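Welley 家属客舍客房整理与布草更新项目 阶段进展报告

报送：Haltgate 项目资助部
报告截止日：2023年5月31日

一、本期概况

Welley 家属客舍面向在附近医院陪护住院病人的外地家属，客人多数住三晚到两周，个别住得更久。贵方资助的工作有三块：更换客房布草和枕头，补齐床头一侧的小家具和用品，重写客房整理流程并按新流程培训保洁人员。

本期客舍共接待471间夜，比上一阶段略多。更换工作在不停业的情况下进行，退一间、做一间，所以进度快慢跟着客人的退房时间走。到截止日，二层的房间已全部按新标准布置完毕，三层除走廊尽头的两间以外也已完成。一层的无障碍房放在下一阶段，原因见第五部分。

总体进度与计划基本一致。布草部分略有提前，家具部分比计划晚了九天，培训按期完成。预算没有超支，有一笔科目之间的调整需要贵方确认，放在第六部分。

二、布草和枕头

新布草由 Prirnov 供应并承担洗涤。本期到货296套，每套含床单、被套和枕套，全部为白色。验收时按批次抽查了缝线、尺寸和缩水率，第一批中有几套床单短边缝线不直，已退换，换回来的没有再发现问题。第二批无退换。

之前客舍的布草是不同年份陆续添置的，白色深浅不一，同一张床上常常能看出两三种白。床单尺寸也不统一，有的偏短，塞进床垫下面以后第二天早上就松脱。新床单加宽了垂边，床侧可以自然盖住床垫。保洁人员反映铺一张床花的力气比以前大一些，床单本身重了，但返工少了。

枕头按每张床一高一矮两个白枕配置，另加一个深灰色靠枕。靠枕是根据住客意见加的。陪护的家属晚上回来很晚，不少人会靠在床头打电话或者吃点东西，只有睡枕的时候，后背直接顶着床头板，睡枕也容易弄脏。深灰色靠枕的外套可以拆下单独洗，洗涤周期定为每位客人退房后一次。

枕头的摆法试过两种。起初要求高枕立放、矮枕平放在前，靠枕居中。试行一段时间后放宽了，只要求高枕靠床头板立起、枕套口朝里，其他由当班人员按房间情况处理。续住客人的床不要求恢复到入住时的摆法，客人自己怎么放，就照客人的放法整理平整。这一条写进了新流程，之前有客人提过意见，说每天回来都要重新把枕头找一遍。

洗涤方面，本期送洗布草900多公斤，由 Prirnov 隔日来取。损耗主要出在枕套上，有化妆品和药水的污渍洗不掉，已经从流转中撤下，改作擦拭用布。毛巾不在本次资助范围内，仍用原有库存。库存毛巾还能支撑到下一阶段，之后由客舍自筹更换。

另外备了100条床单作为周转，存放在二层布草间。原先布草间没有分架，干净的和待送洗的只隔一道帘子，这次一并做了分隔，待送洗的改放到后楼梯旁的小间，两边的门分开上锁。

三、床头一侧的布置

床头这一侧是住客意见最集中的地方，也是本次家具采购的重点。原来的床头柜是折叠小桌，桌面小，放一个水杯和一部手机就满了，下面没有地方放包。充电要把线拉到房间另一头，夜里起来容易绊到。

新床头柜由 Özkan 供货，木质，暖色，柜面前角做成圆角，白色抽屉面，下面是一格敞开的搁板。选敞开式是听取了保洁组的意见，柜门式的下层客人走后常有遗留物，检查时要逐个打开，敞开的一眼就能看清。抽屉仍然保留，用来放住客须知和医院班车时刻表。流程规定退房检查时抽屉必须拉开看一遍，搁板内部要擦到里侧。

床头柜直接放在地毯上，不装滑垫。试装时装过塑料脚垫，柜子在地毯上反而不稳，后来全部拆掉了。柜子与墙面贴近，位置在墙上开关面板的下方，客人坐在床边伸手可以够到开关和插座。开关和插座是房间原有的，深灰色，横向并排，本次没有改动，只请电工逐间测试了一遍，换掉了几个接触不良的插座。换下来的型号与原有面板一致，颜色略新，不影响使用。

废纸篓改用灰色小号，内衬半透明垃圾袋，定位在床与扶手椅之间的地面上，靠床头柜前方。原来的纸篓放在卫生间门口，住客在床边用过的纸巾、药盒常常留在床头柜上，或者掉进床和柜子之间的缝里。试放以后，保洁组反映床侧缝隙里捡出来的东西明显少了。半透明袋的好处是收的时候能看出里面有没有尖锐物品。陪护家属偶尔会把用过的采血针一类的东西带回来，这类情况在流程里单列了一条，不得用手压袋，发现后整袋放入硬质容器交值班室。

扶手椅保留原有的蓝灰色布面椅，没有采购新的。椅子请人做过一次深度清洗，坐垫塌得厉害的几把加了内衬。原计划里有一项更换椅面，看过清洗后的效果，我们认为没有必要，这笔钱用到了哪里见第六部分。

墙面和踢脚线也做了局部处理。墙面是淡奶油色，搬运旧家具时留下的擦痕已补漆，补漆处不靠近看不出来。黑色踢脚线以前积灰严重，吸尘器的宽吸头吸不到，现在每层配了一个窄吸头，踢脚线列入每周一次的项目。
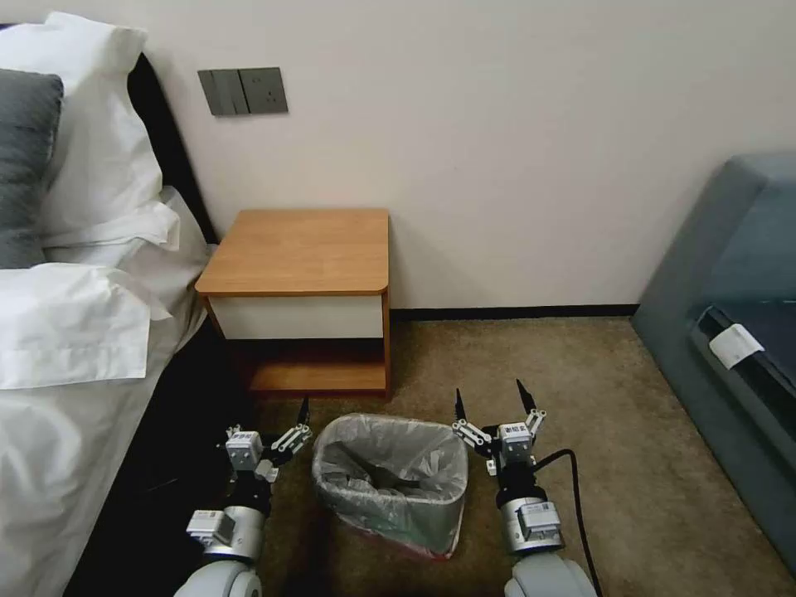 四、整理流程与培训

旧流程只有一张检查表，分为卧室和卫生间两栏，勾完即可。问题在于表上没有顺序，每个人做法不同，漏的地方也不同。新流程按走动路线写，从门口开始，先开窗通风，再收垃圾，再撤布草，然后铺床、擦家具、补用品，最后吸尘退出。吸尘放在最后，前面掉下来的线头和灰都能一次带走。

与床有关的部分写得比较细。撤床单时要求从床尾向床头卷，卷之前先把枕头和靠枕移到椅子上，不得放在地毯上。床单卷起后当场抖一遍，手机充电线、耳机、眼镜多数是在这一步发现的。铺床时先铺靠墙一侧，再铺外侧，外侧垂边保持自然下垂，不强求折角。之前有人为了折角把床单塞得很紧，住客睡觉时要用力扯开，第二天反而更乱。

收垃圾的步骤有一点改动。新流程规定纸篓里只要有东西就换袋，袋子不重复使用，袋口外翻压在篓沿上。垃圾袋用量因此上升，金额不大，已计入日常耗材。篓子本身每次退房后用湿布擦内壁，续住房间每三天擦一次。

续住房间的整理和退房整理分开写成两份。续住房间以不打扰为主，客人的东西放在哪里就留在哪里，床头柜上有物品时只擦空出来的部分。药品一律不碰。椅子上搭着衣服时不挪衣服，椅子周围的地面照常吸尘。家属白天多半在医院，下午两点以前整理续住房间基本碰不到人，排班已照此调整。也有夜里陪护、白天补觉的客人，门口挂牌的房间当天不进，晚饭前由前台打一次电话，问是否需要换垃圾袋和补纸巾。

培训分两轮。第一轮在二层一间已布置好的房间里做，每人完整做一遍退房整理，其他人在旁边看，做完一起过一遍检查表。第二轮针对续住房间，重点讲物品不移位和遗留物登记。保洁组全员参加了两轮培训，夜班值班人员参加了第二轮。培训中提出的修改意见大部分采纳了，例如把擦床头柜放到铺床之后，理由是铺床时扬起的灰会落在柜面上。

也有没采纳的。有人建议取消靠枕，认为多一件东西就多一道手续。我们看了住客意见卡，提到靠枕的多数是满意的，所以保留，但把靠枕套的更换并入撤枕套的同一步，不再单独登记。

新流程实行以后，退房整理的用时起初变长，进入第三周后回到原来的水平。检查中仍然常见的疏漏有两处，一处是床头柜搁板里侧没擦到，另一处是床侧与地毯之间的缝隙没有吸。两处都在暗处，领班已经配了小手电，检查时照一下。

五、遇到的问题

床头柜到货延迟。Özkan 原定一次到货，后来分成两批，第二批晚了九天。延迟的那几天，三层有一部分房间已经换了新布草，仍然用着旧的折叠小桌。到货后检查，有两只抽屉拉动发涩，供货方派人来调了滑轨，目前使用正常。今后的采购合同里我们会写明分批到货的日期。

布草间的湿度偏高。分隔之后空气流通差了，五月里有几天能闻到潮味，那几天的床单重新晾过才上房。目前临时放了一台旧除湿机，效果尚可，但声音偏大，紧挨着的房间住客提过一次意见。我们打算在隔墙上方开一个通风口，已请物业看过现场，等对方答复。

地毯。家具移位以后，原来压在小桌下面的地毯颜色与周围有差别，清洗后仍能看出来，多数被新床头柜遮住，有几间露出一条边。地毯更换不在本次资助范围内，我们暂时不处理。

一层无障碍房。原方案打算用同款床头柜，现场试放后发现柜子占去了轮椅转向的空间，床边的通道不够宽。无障碍房需要改用更窄的型号，或者把柜子换到床的另一侧，后一种办法又要加装插座。两种办法都在询价，结果会在下一份报告里说明。在此之前，一层房间先换布草和枕头，家具维持原样。

六、经费使用

布草、枕头两项已按合同付清。床头柜货款已付第一批，第二批在滑轨调试验收后付款，票据正在走流程。培训没有外请讲师，培训科目的支出仅为材料打印和两次加班补贴，有结余。

需要贵方确认的是椅面更换一项。如第三部分所述，椅子清洗后可以继续使用，原列的换面费用没有发生。其中一部分已用于椅子清洗和坐垫内衬，余下部分我们申请转入一层无障碍房的家具和插座改造。调整只在设备类科目内部进行，总额不变。调整前后的对照表和相关票据复印件随报告一并寄送。

布草间通风口的费用由客舍自行承担，不列入本项目。

七、住客反馈

意见卡放在床头柜抽屉里，和住客须知夹在一起，退房检查时收回。本期提得比较多的有：插座就在床边，充电方便；床单干净平整；下面那格可以放包，不用放在地上。也有批评，集中在两个方面，一是房间隔音，二是夜间走廊灯太亮，都与本项目没有直接关系，已转给物业。

有一位长住的客人写道，希望抽屉能上锁，用来放证件和医院的单据。我们认为这个需求合理，家属手里常有押金单、检查报告一类的东西，丢了补办很麻烦。给每个抽屉加锁要管理很多钥匙，目前先在前台设了可寄存的文件袋，凭房卡存取，使用情况继续观察。

还有客人问能不能多放一个枕头。备用枕头现在放在各层布草间，打前台电话即可送到，住客须知里原来没有写，已经补上。

八、下一阶段安排

三层余下的两间在现住客人退房后布置，家具和布草都已备好。

一层无障碍房确定家具方案，报贵方确认后采购。试放时会请一位使用轮椅的住客到现场试用，通道宽度以实际转得过来为准。

流程文本再修订一次，主要是补充长住房间的整理办法。现在续住部分是按一周以内的住客写的，住两周以上的房间什么时候做一次彻底清洁、床垫多久翻一次面，都还没有明确规定。初步想法是每满十天与客人约一个时间，撤空床面，连同床侧和柜后一起清理。

布草损耗按月登记，下次报告附损耗明细。如果枕套的损耗速度不变，周转备量里需要增加枕套，届时另行说明。

附件：经费对照表；票据复印件；客房整理流程（退房、续住各一份）；布草验收记录

Welley 家属客舍 客房项目组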